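June, a little after ten at night

Over 30 hours into the new system and I have written precisely nothing on it. I mean the whiteboard. Pauline Dobson swears by hers, which hangs in her kitchen and tells her family what they are eating and who has forgotten to pay for what. She said it would change my life. I came home from her house, went straight online, and ordered one from Ledutex before my coat was off. That was back when I still needed a coat.

It came yesterday. I wiped it down with a damp cloth, then with a dry cloth, then with the expensive cloth I keep for glasses. After that I felt I had done plenty for one day and ate toast.

The trouble is the first mark. A blank board is a very judgmental thing. I had a list ready in my head (dentist, gutter, call Gareth about the ladder he has had since before his knee) and the minute I took the cap off the pen, none of it seemed worthy. Gutter? On that nice clean surface? I put the cap back on.

Gareth phoned anyway, as it happens, so that's one item I would have been able to cross off if I'd written it down in the first place. He still has the ladder. He says it's at his sister's. I asked which sister and he said he had something on the stove.

Spent the middle of the day clearing the hall, the theory being that the board would live there. Found 18 keys in the bowl and can account for four. One has a tag saying 1477 in my own handwriting. I stood there for a good ten minutes trying to be the person who wrote that. A locker? The storage place, when we moved? I put it back in the bowl with the others, so the hall is now as clear as it was.

Willy Vandenberghe came by for the cake tin and gave his views on hanging things. He thinks the hall is too dark and that I want it beside the fridge at eye level. Whose eye level, Willy is six foot three. He also thinks I should divide the board into columns, one for each day, with tape. I said I'd consider tape. He took the tin and the last of the lemon loaf that was in it, so I suppose that was the fee.

Had another look at the board after he'd gone. It's a handsome thing, I'll give it that. The pinkish-red border is more cheerful than I am, and the corners are rounded, so I can't take an eye out on it in the dark. I'm less sure about the two little black clips on the one edge. I may hang the dentist's card off one of them and call that progress.

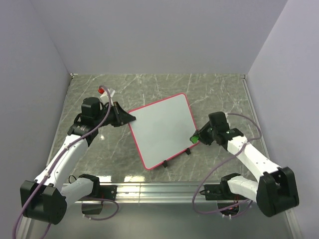

The board at its most promising, with nothing on it.

Genowefa called at nine to ask if I'd still bring the folding chairs, and I said of course, and then had to go and write it on the back of an envelope so I wouldn't forget. The pen was the whiteboard pen. It went straight through and onto the table.

Tomorrow: dentist, gutter, chairs, table. Find out if that pen comes off varnish. Ask Pauline, she'll have it on her board.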